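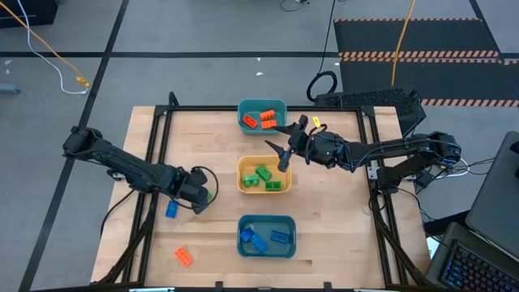 Dovine's reply to the last entry was that sorting bricks by colour isn't a chore, and that we should ring back when it can empty a dishwasher. Fair enough.

July 2019, Orbridge bench. Two arms, three bins, one colour to a bin. 157 bricks put away out of 160, and 12 of those needed a second grasp. Run took 32 minutes. I'd do it by hand in a fraction of that.

Gomier want a yes or no on parts tidying for their shop floor. No for now. Ask again in December.

To do: recheck left wrist cable.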